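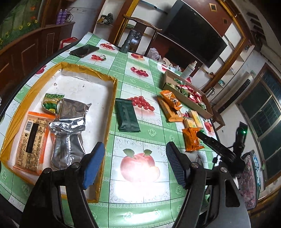

Notebook, Sivurley bench, July. Snack sorting, second go.

Started 9.40. The idea from Vurer is that mixed snacks can be sorted by wrapper alone: foil, clear film, paper. I doubted it last month and I doubt it now. Foil tells you there is foil. It says very little about what is inside, and a half-empty pouch folds up so differently from a full one that I would not call them the same item for sorting purposes.

Kept to the table with the fruit oilcloth. Cropper's notes call a printed cloth "a realistic background". Perhaps. It is also a good way to lose a small packet among the cherries, and the shine off it is bad under the lights. I would like one run on plain grey before anyone writes that the pattern makes no difference.

Groups as they stand:
Tray with the gold rim – pouches and soft bags.
Open cloth – bars, biscuits, cracker packs.
Cardboard box – small wrapped sweets, left in a heap. Not sorting those singly, whatever the plan says.

The plan allows 100 handlings per packet before it is swapped for a new one. No reason given for 100. Bekumus used 1000 on their sheet, and I don't believe that either, not with biscuits. Our own tally stood at 537 for the whole set when I opened the book this morning, which is too few to settle anything.

Biscuits are the real trouble. The clear wrapper gives no protection to the corners, and once there are crumbs in the bottom the packet sits differently. Put the WEIDAN one down by itself in front of the cardboard tray, to have one item to argue over. 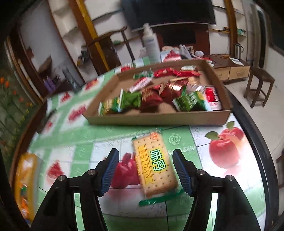 Margin note from Cropper: crumbs are part of the job, shops and kitchens have them too, so leave the broken ones in and mark the packet with a dot.

Fine, but then the dot wants a date next to it, or we shall have no idea which crumbs are ours. Not convinced. Will try dots for the biscuits only and leave the foil as it was.

To do: plain cloth, pen that writes on film, ask Vurer where the 100 came from.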